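Looking after the hand grippers

I run one small cell at Illari, a table inside a black frame where we record ball pickups with a pair of hand-held grippers. Lucie Friesen built it and handed it over to me in October. People keep asking what the upkeep is, so I'm writing it down.

Most of it happens before the first run. I clear the board, wipe it with a barely damp cloth and check that it hasn't crept toward one of the aluminum rails. Then I go over the cables. The loop below each hand needs enough slack that it doesn't pull on the wrist when you reach across. If a run feels stiff, look at the cable first. 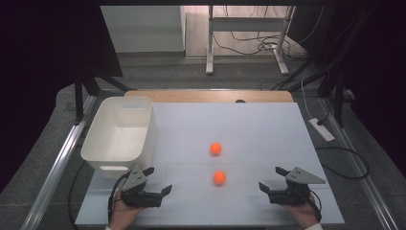
Both grippers open at the board, two balls out and the bin on the left.

The bin starts empty and stays on the left. We tried it on the right for 17 runs and went back.

Fingers are the part that wears. They are the first thing to touch the board if you come in low, and the front edge takes it. I log each set and look at the edges every 140 pickups. Our longest-lasting set went 428 before I pulled it. A rough edge by itself doesn't bother me. I change a finger when it rocks on its screws or when the two no longer meet flat.

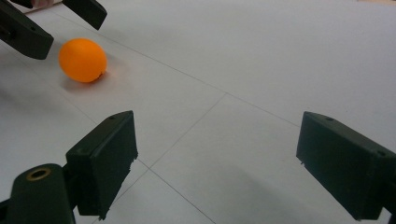

Fingers up close. The lower front edges have some roughness to them.

Changing a set takes me 5 minutes. Back the screws out evenly, seat the new finger, close the gripper by hand a few times, then tighten. Don't lean on the screwdriver. I did that once and cracked a new one from Rastesis.

After a swap I redo the open and closed positions in the software. Skipping that cost me a morning of recordings, and Lucie still brings it up.

Next job is the cable clips. The ones I have are too tight, and I've ordered a bigger size.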